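首页 教程 家居整理 旧物处理 关于我 联系

充电线的整理:从一堆到一条一条

作者:Itziar Vallejo
更新:2025年6月21日

先说明一下,中文不是我的母语,我学了很多年,但是写长文章还是第一次。如果有的句子读起来奇怪,请您在留言里告诉我,我会修改。

这篇教程讲怎么把家里或者办公室里积累的充电线整理好。我在Zavala做行政工作,我们公司每次换手机、换键盘、换显示器,都会多出几条线。没有人愿意扔,因为大家都觉得以后可能用得到。去年11月我们搬办公室,我负责处理这些线,所以我有机会从头到尾做了一遍。后来我在家里又做了一遍,方法改了一些,下面写的是改过以后的方法。

一、需要准备的东西

不需要买很多。您需要一张桌子,最好是圆的或者四面都可以走过去的;魔术贴扎带,一包30条的就够一般家庭用;一支油性笔;几张标签纸;几个小抽屉或者小盒子。还要一个确定能用的充电头,和一台可以充电的旧手机,测试的时候用。

扎带请选魔术贴的,不要选塑料的那种一次性扎带。塑料扎带拉紧以后要用剪刀剪开,我剪的时候两次剪到了线的外皮。橡皮筋也可以临时用,但是放久了会变黏,粘在线上很难擦掉。

二、先全部拿出来

把所有的线都放到桌子上。抽屉里的、包里的、床后面的、车里的,都拿来。很多人喜欢一个抽屉一个抽屉地整理,我也试过,结果是同样的线分在三个地方,每个地方都留了“备用”的,最后一条也没有少。

全部拿出来以后会很乱,这是正常的。请留出整个下午,不要在吃晚饭以前一个小时开始。 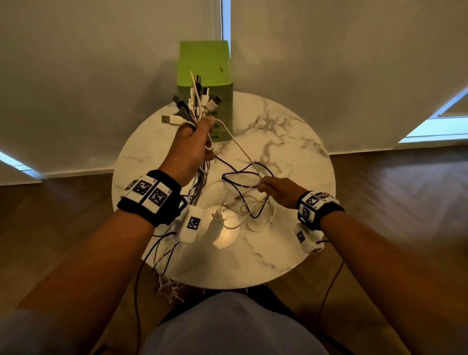 如果家里有别人的线,先问一下。我曾经把同事的刮胡刀充电线分到“不知道是什么”那一类,他找了两个星期。现在我会提前一天在门口贴一张纸,请大家把自己要用的线先拿走。

三、怎样解开

最重要的一点是不要用力拉。线团里的结大部分不是真的结,只是一条线压着另一条线。如果您拉,它就变成真的结了。

我的顺序是这样的:

1. 先找接头。接头比线粗,卡住的地方多数在接头旁边。把能看见的接头都往外面理一理,让它们朝同一个方向。
2. 选一条最短的或者最细的线开始。短的线容易出来,出来几条以后,剩下的线团会松很多。
3. 一只手拿住接头,另一只手沿着线往里面走,遇到压着它的线就抬起来,让接头从下面穿过去。
4. 如果走不动,就放下这一条,换另外一条。过一会儿再回来,常常已经松了。
5. 每解开一条,马上对折两次,放到旁边的椅子上或者地上的盒子里。不要放回桌子,否则它又会缠进去。 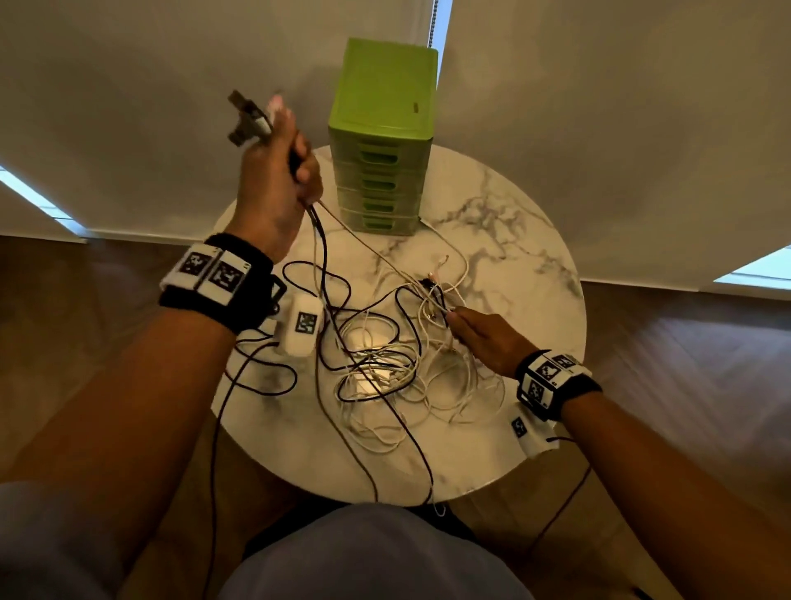
带变压器的粗线(比如笔记本电脑的电源线)请最早拿出来,因为它很重,会把别的线都压住。耳机线请最后处理,它太软,急也没有用。

碰到很紧的结,可以用一支没有水的圆珠笔,把笔尖放进结的中间,慢慢转。不要用针,也不要用剪刀尖。要是线已经弯得很厉害,里面的铜丝可能断了,这条线即使解开也不建议再用。

四、分类

线都解开以后,按照接头分,不要按照颜色分,也不要按照品牌分。我的分类如下:

USB-A 转 USB-C
USB-C 转 USB-C
Micro-USB(老的手机、充电宝、小音箱)
Mini-USB(老的相机)
圆口的电源线
视频线和网线
不知道是什么

最后一类请给它一个期限。我写的是半年,盒子上面用油性笔写清楚月份。半年没有人来找,就送去回收。
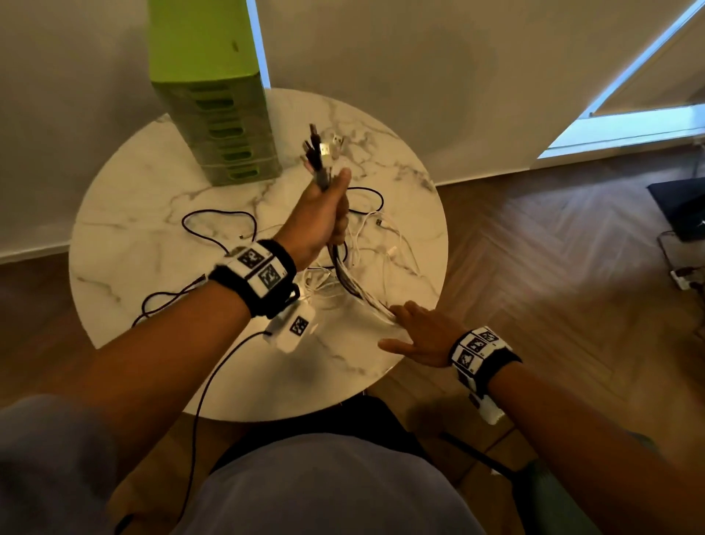
USB-C 的线需要多注意一下,外表一样,功能可能不一样。有的只能充电,不能传文件;有的可以接显示器。如果线上面或者包装上面写了瓦数,请抄在标签上。没有写的话,把它插在电脑和手机中间试一下,看看电脑能不能找到手机里的照片。

五、测试和检查

每一条线都要测试,这一步很无聊,可是不能省。插上充电头,接上旧手机,等几秒钟,看有没有充电的标志。然后轻轻动一动两边的接头。如果标志一会儿有一会儿没有,这条线就是坏的,请不要想“我小心一点用还可以”。

同时用眼睛看三个地方:接头和线连接的位置有没有裂开;外皮有没有发黄、发硬或者露出里面的金属;接头里面有没有黑色的痕迹。有发黑的,请直接放到回收袋里,不要再插电测试。

我们办公室最后一共有242条线。我把结果记在一个叫Trirnow的表格里(这是我们内部用的名字,您用普通的表格也完全一样),写接头、长度、状态和放在哪里。家里的线不用记表格,在盒子外面写就可以了。

六、收起来

长的线用“八字绕法”,就是在手指上绕一个8的形状,这样打开的时候不会打转。一米以内的短线对折两次,中间扎一条魔术贴就好。请不要绕得太紧,尤其是接头旁边的那一段,要留一点弯的余地。

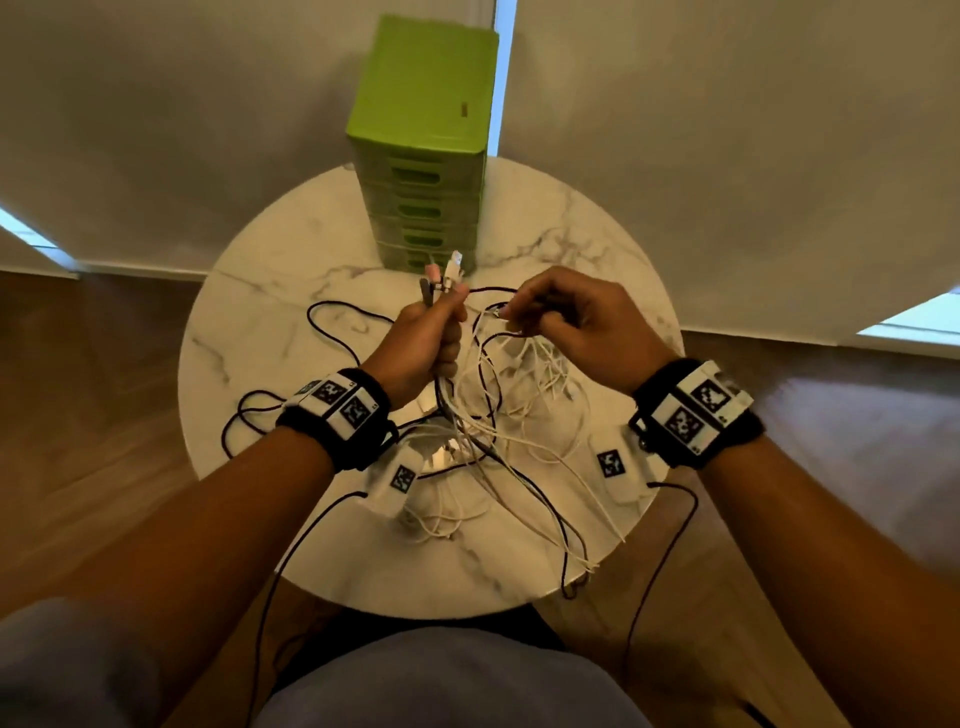
标签贴在离接头一个手掌远的地方,绕线一圈,两面粘在一起,像一面小旗子。写字的时候先写接头,再写长度,例如“C-C 一米”。我开始的时候写得很详细,还写了购买的日期,后来发现谁都不看。

放线的地方最好在您平时充电的地方附近。如果放在储藏室的最上面,大家用完了不会放回去。每一类留几条呢?我的建议是:正在用的,加上2条备用。圆口的电源线跟着设备走,设备没有了,线也不用留。

七、不要的线去哪里

电线里面有铜,不应该和普通垃圾一起扔。很多电器店和社区有小型电器的回收箱,请先看一下当地的规定。我们这里有一个叫Zututach的修理小组,每个月收一次旧线和旧充电头,能用的他们会送给需要的人。旧的充电宝和带电池的东西请分开交,不可以混在线里面。

常见的问题

扎带放久了不粘了怎么办?
魔术贴里面常常有毛和灰尘,用旧牙刷刷一刷就恢复了。

线的表面黏黏的,可以洗吗?
拔掉电源以后,用一点酒精擦外皮,接头不要碰到水。如果擦完还是黏,是外皮老化了,应该换新的。

孩子可以帮忙吗?
解线可以,我女儿做得比我快。测试请大人做。

多久整理一次?
我现在一年做一次,放在换冬天衣服的那个时候。因为每一条都已经扎好,第二次只用了很短的时间。

下一篇我想写抽屉里的旧遥控器,还在收集资料。

订阅我们的邮件,每月收到一篇新的整理教程。您可以随时取消订阅。

© Trarevora 家居笔记 | 联系我们 | 隐私说明 | 返回顶部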